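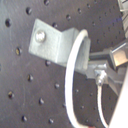 Figure 3. Angle bracket on the breadboard, with the white cable looped around its upright flange.

4.2 Cable routing and fixturing in the Tahiri cell

Most published accounts of cable handling treat the fixture as given. We doubt that this is safe. In the Tahiri cell the bracket in Figure 3 has one screw through its base flange, and a part held at one point can turn under a side load. The Colitz setup guide calls this arrangement "self-locating," a claim we could not find tested anywhere in its pages.

We logged 905 routing cycles in June, with the bracket angle checked against the hole grid every 50 cycles. Kapoor did the checks in the first half and Shehata in the second, so a change of operator is mixed in with any drift. At cycle 523 the bracket had to be squared up and the screw retightened. We do not know when the movement began, and the log gives no help, as the Jivine software records joint positions and nothing about the fixture.
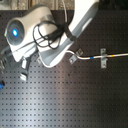
Figure 4. Arm over the perforated board, with a white cable held down by two metal brackets.

The flat run is a different case. In Figure 4 the second bracket has a screw at its top and bottom ends, and the cable passes underneath. We found no drift at that bracket in the same period. It would be easy to credit the extra screw, but the flat run also carried less load, and we never swapped the two fixtures to find out.

Colitz recommends service at 1,000 cycles. Our own run stopped short of that figure and still needed one correction. Until someone repeats the test with a single operator, we would check single-screw brackets at the start of every shift and treat the published interval as a guess.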